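Skernico Tradel – motion planning and grasp software for cluttered tabletops

Pick-and-place planning for soft, floppy and awkward household things, on the arm you already own.

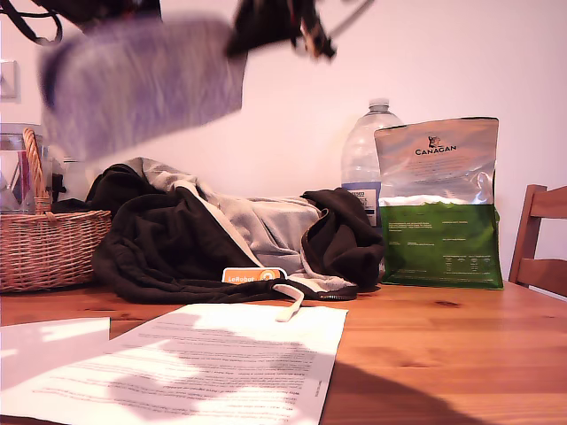 Does Tradel need a special gripper to work with fabric?

An ordinary two-finger parallel gripper is all it asks for, provided the fingers open and close under position control and your driver can report back where they are. If you have something fancier you can tell Tradel about it in the gripper profile, and it will plan around the extra width and reach.

What you're buying

Tradel is a planning and perception package that sits between your cameras and your arm controller. It takes in colour and depth, works out which bits of the table are likely to be separate objects, proposes a set of grasps, and hands your controller a timed path that keeps the elbow, the cables and whatever is dangling from the fingers clear of everything else. We started it because we were fed up with planners that treat a held object as a tidy little box bolted to the wrist. A sock isn't a box, and neither is a hoodie with the drawstring hanging out, and if you plan as though they were you'll drag a sleeve through somebody's paperwork sooner or later.

So Tradel keeps what we call a drape envelope – a soft volume beneath the gripper that grows when the arm speeds up and shrinks again as it settles. You can watch it in the viewer while you tune, and we do recommend having a good long look at it the first time you set up a new bench. It's rather soothing, and you'll learn a lot about your own workspace!

Working with mixed tables

Most of our customers have real clutter to deal with: laundry in a heap, a basket with a handle that sticks up, clear bottles, shiny foil bags, loose sheets of paper lying flat. Clear plastic and foil are hard on depth cameras, and we won't pretend otherwise. Tradel fills the holes in the depth map from the colour view and marks those regions as guarded, so the arm gives them a wider berth until you say it needn't. Paper is handled as part of the table surface unless you label it as a pick target.

The Kingi add-on

Kingi is our recording and replay tool, sold separately or in the bundle. It logs every planned path next to the path the arm followed, with the camera streams lined up to the same clock, and you can scrub back and forth through a run to find the moment a grasp slipped. Fast moves smear in the camera view, naturally enough, so Kingi can weight its object tracking towards the slower parts of a run and lean on joint readings for the rest. The colour of the timeline is adjustable (a customer asked, and we were happy to oblige).

Specifications

Planning rate: 200 Hz path updates
Camera inputs: up to 8 streams
Memory: 8 GB minimum
Arm support: any arm with a position or velocity interface
Operating system: 64-bit Linux
Interfaces: Python and C++
Licence: perpetual, one workstation, updates for the first year

Pricing

Tradel and Kingi bundle: $3,264 per workstation, tax included. Teaching licences are available to schools, TAFEs and universities, so please get in touch before ordering.

Still to come

Gruvia, our tool for building cell layouts and checking reach before you bolt anything down, is due in November. Bundle owners will be able to try the preview, and their existing gripper profiles will carry straight over. Saved scenes from older versions of Tradel will need to be opened and re-saved once in the current version first.

Page updated April 8, 2025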